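Best film to come out of Emham?

gladys_p
Just got in from Husness and I'm buzzing! Laimutė Vaher barely speaks for the last 3 scenes and she's magnificent. Go and see it, all of you.

noston_fan
Loved her, but four endings? Vainio was tighter and had better songs.
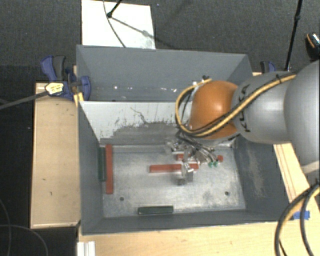 Re: Best film to come out of Emham?

correa_g
Disagree - the slow finish is the best bit! I'd sit through it again tomorrow.

gladys_p
Same. I'm going back in March with my sister.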